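Cleaning and Storing Artificial Flowers

Fabric stems hold dust in every fold, so plan on cleaning them once a season. July is a good time, before the fall wreaths come out.

Take the arrangement apart and lay the stems on a flat surface. Start with the hydrangeas.
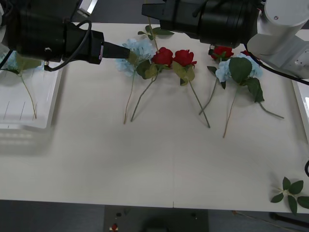 Pale blue hydrangea on a white tabletop.

Blow off loose dust with a hair dryer set on cool. Hold it 8 inches away. Test one petal with a damp cotton swab before using any water. If color comes off, stop there and stay with dry cleaning.

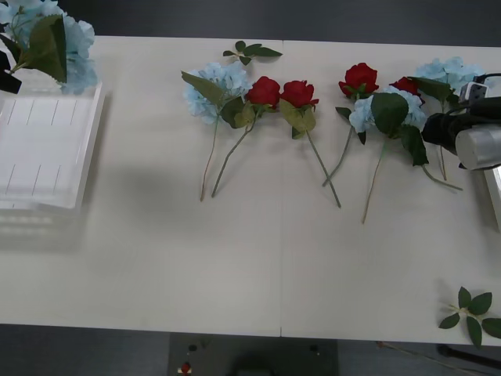
For colorfast petals, mix a drop of dish soap into a cup of cool water and dab with a soft cloth. Leave the stems out overnight.

Sort by type before packing. Wrap each bloom loosely in tissue and keep the box out of the sun.
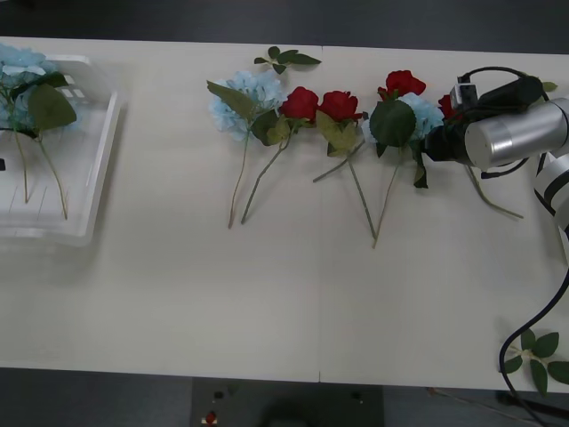
Blue hydrangea in a clear tray, with more hydrangeas and red roses on the table.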